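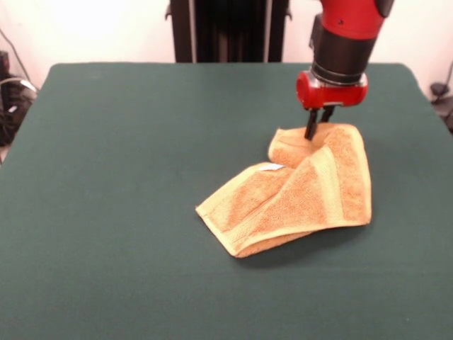 A **hand towel** is a small absorbent cloth used for drying the hands and, less often, the face. It is larger than a face cloth and smaller than a bath towel, and is normally kept on a rail, ring or hook near a washbasin. Most hand towels are made of terry cloth, a woven fabric with loops of yarn standing out from one or both sides.

## Construction

Terry cloth is woven from three sets of yarn. The ground warp and the weft form the base of the fabric. The pile warp is held under lower tension, and is pushed up into loops when several weft threads are beaten forward together. The number of weft threads in each group gives the weave its name; three-pick terry is the usual type for household towels.

The loops increase the surface area of the cloth and so the amount of water it can take up. Longer loops absorb more water but snag more easily and take longer to dry. If the loops are sheared off on one side, the fabric is known as velour terry. It has a smoother face and a richer colour, and is slower to pick up water on the sheared side.

### Borders and bands

Many hand towels have a woven band near each short end, called a border or dobby border. It may be flat, with no pile, or ribbed, with narrow stripes of denser texture. The band is mainly decorative. Flat bands often shrink at a different rate from the pile areas, which causes the ends of an older towel to pucker or flare.

### Edges and label

The long sides are usually finished with a narrow selvedge or a turned side hem. The short ends are cut and hemmed. A care label is commonly caught into one of the seams and gives the fibre content and washing instructions. Some makers use a longer label, folded into a loop, from which the towel can be hung.

## Materials

Cotton is the most common fibre. Combed cotton has had its short fibres removed and sheds less lint. Cotton and polyester blends dry faster and keep their shape better, but absorb less for the same weight. Bamboo viscose and linen are also used.

The density of towelling is given in grams per square metre (g/m²). Light towels dry quickly and suit gyms and shared washrooms, while heavier ones are generally sold for home use.

## Colour

Pale shades such as peach, cream and light orange are usually produced by piece dyeing, in which the woven cloth is dyed in one bath. Pile and border can take up the dye to different depths, so the band may look lighter or darker than the rest of the towel. Yarn-dyed towels are woven from thread that is already coloured, and are used where a contrasting stripe is wanted.

## Folding and storage

A hand towel is commonly folded in thirds lengthways and then in half across. The first fold hides the side hems and the second brings the two borders together. A towel that has been dropped in a heap is opened out fully and smoothed before folding, as creases in thick pile are hard to remove once the cloth has been stacked.

## Care

New towels often carry a softening finish that reduces absorbency, and are washed before first use. Fabric conditioner leaves a similar coating. Shaking the towel before drying helps to raise the loops. A pulled loop is trimmed level with scissors; in a sound terry weave this does not cause the fabric to run.

## See also

- Bath towel
- Face cloth
- Tea towel
- Terry cloth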